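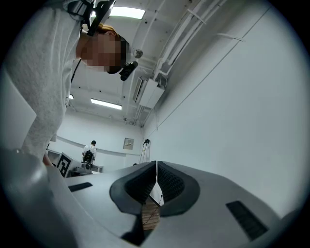

About Us

Vukport is a shared workshop on the second floor of an old feed store in Salinas, and we have been building robots here, or parts of robots, or things that were meant to be robots and became lamps, for longer than any of us planned. If you found this page because you are thinking of coming by, welcome, and please do read to the end, as the bit with the hours and the parking is down there.

How we got started

We began in a two-car garage with one workbench, a drill press from an estate sale and a very patient family upstairs. The first project was an arm that was supposed to water tomatoes. It watered the garage door quite well! By the following October there were too many of us for the driveway, so we went looking for a room with decent light and a landlord who didn't mind the odd late evening, and we were lucky enough to find both in the same building. We signed for 1138 square feet and filled it faster than we should have.

What we build

Most of the work going on at the moment is on Solevov, our hand-held gripper project. The idea came out of a long conversation over takeout about how hard it is to teach a home-built arm to do something as ordinary as picking up a sock. One of our members suggested we hold the grippers ourselves and do the chores with them, recording as we go, and then let the arm learn from that. We have been at it ever since, in pairs mostly, one gripper for each hand and a marker card on each so the software can work out where the thing is in the room.

The shells have been redrawn more times than we'd like to admit. Early ones pinched the palm, and there was a whole winter of screws working themselves out in the middle of a session (we still find them under the benches). The finger pads took nearly as long. If you pick up a pair today and get a feel for them, you'll notice after a few minutes that you stop thinking about your own fingers and start thinking about the pads, and that is when the recordings begin to be any good. New members usually spend their first evening simply moving things from one spot to another, looking down at their hands and going slowly.

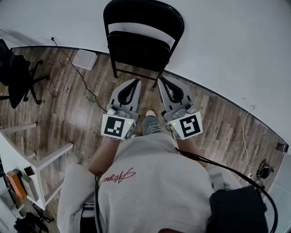 It takes some 200 short recordings of one chore before we feel it's worth training anything on them, so there is always room for another pair of hands, and you really don't need to know how to code to be useful. A good half of our best people came to us from sewing, bike repair or cooking.

The other long-running project is Ridurero, a small rolling base that will one day carry the arm from the kitchen to the laundry. It goes forward nicely. Turning is coming along, and we have high hopes for the new wheels, although the old wheels had their supporters too.

How we work

We like to fix things before we buy things, and we write down what we did so the next person doesn't have to start over. Parts drawings for Solevov are free to any member who wants to make a set at home, and several of you have sent back changes that went straight into the next version, for which thank you, truly. Kids aged 10 and up are welcome with a grown-up. Please wear closed shoes, tie long hair back at the drill press, and ask before you borrow a battery charger.

Visiting

We're open weekday evenings from six until the last person gets tired, and most weekend afternoons. Come up the outside stairs and knock loudly, as the bell has been on the repair list for a while. Parking behind the building is free after five. Your first 2 visits cost nothing, and after that we can talk about membership, which we try to keep low enough that it won't be what decides you.

Page last updated 6/26/25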